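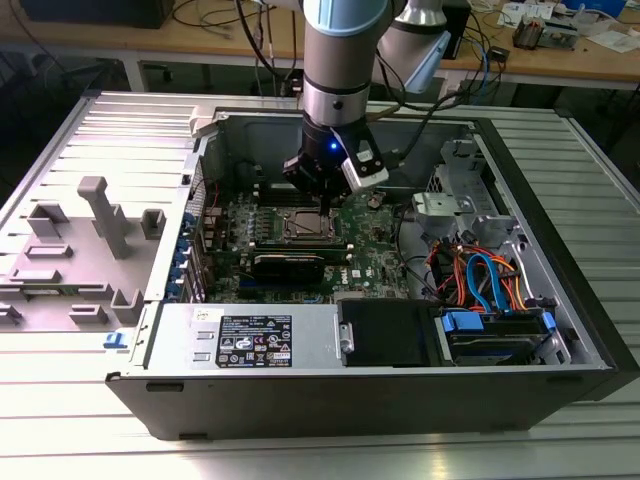

How a Learning Center Plans to Buy a Robot Arm
A guide for readers ages 8 to 12
Published by the Gada Learning Center, September 21, 2018

A robot arm costs a great deal of money. Before the Gada Learning Center buys any large piece of equipment, it writes a plan called a budget. A budget is a list of what will be bought, what each item costs, and where the money will come from.

Step 1: Decide on the job
The first question is what the robot will do. At the Center, the job is to practice working inside desktop computers. The computer case lies on its side with the side panel off, so the arm can reach the parts from above.

The size of the job matters. The main board of a computer, called the motherboard, is crowded with small parts. The processor, the chip that does most of the computer's thinking, sits in a metal holder. Long memory slots run close by. A gripper for this job must fit into narrow spaces, and the plan has to say so.

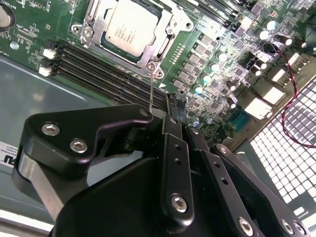
Step 2: List every part
An arm cannot do the job alone. The Center's list has these items:

Robot arm, on loan from Bruver for the first year: $0
Gripper with two fingers: $1,333
Camera and sensor set: $647
Metal work surface: $338
Extra cables: $50
Total: $2,368

Many first budgets leave out small things such as cables. A missing cable can delay a project as long as a missing motor - and it is much easier to plan for.

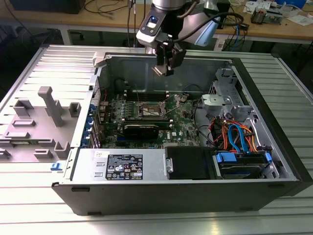
The gripper above an open desktop computer on the metal work surface.

Step 3: Compare sellers
The Center asked two companies, Liao and Andale, for a written price, called a quote. Staff read both quotes side by side. They checked the cost of delivery, the length of the warranty, and the price of spare fingers for the gripper. A warranty is a promise to repair or replace something that breaks.

The lower quote did not include delivery. Once delivery was added, the two prices were nearly the same, and the Center chose the seller with the longer warranty.

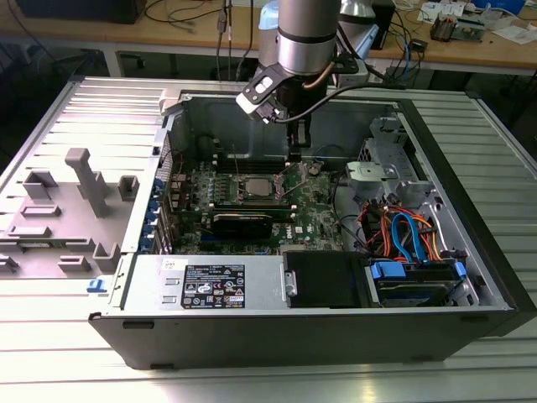 Costs continue after the equipment arrives. Fingers wear down, cables need replacing, and staff need time to learn the controls. The Center will set aside money for these costs every September. When the loan of the arm ends, the Center will also have to decide whether to buy one, and that purchase will need a budget of its own.

Words to know
Budget: a plan for spending money
Quote: a written price from a seller
Warranty: a promise to repair or replace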